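Part 3: Descaling your Clonero

I put this off for the first year I owned mine and paid for it in bitter coffee, so please learn from me! If you're on hard bore water, go with every 69 litres. On town water you can stretch it to 378 cups, and the menu keeps a tally for you under Care.

What you'll need: one sachet of descaler (the Kumarasinghe brand is what I use, any citric one is fine), 600 mL of cold tap water and a jug that holds a good bit more than that.

1. Switch the machine off at the wall and let it cool for half an hour. Go and hang the washing out or something.

2. Take the water filter out of the tank and put it somewhere safe. I once ran a whole cycle with mine still in and had to bin it.

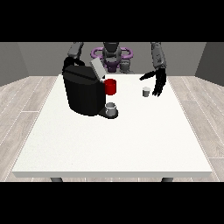 3. Tip the sachet into the jug, add the water and stir until you can't see any grains. Pour the lot into the tank.

4. Switch back on, then hold the steam and rinse buttons together until the light goes orange. It takes longer than you'd think - keep holding.

5. Put the empty jug under the spout and press rinse once. It'll run, pause, grumble and run again. Don't press anything during the pauses, they're meant to be there.

Caution: the solution comes out hot and it'll mark marble or any unsealed stone. Wipe up splashes straight away, and keep the kids out of the kitchen till you're done.

6. When the light turns green, empty the jug, rinse the tank and run two full tanks of fresh water through. I do a third if I can still smell lemon.

7. Pop the filter back in and reset the tally.
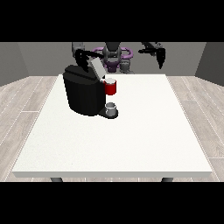 If something goes wrong

Light stays orange: the cycle didn't finish. Top up the tank with plain water and press rinse again.

Error 2000: air in the line. Open the steam valve for a few seconds, close it and start over from step 4.

Only a dribble coming out: do the whole thing a second time - mine needed that after I moved to Bruvthorpe, where the water's shocking.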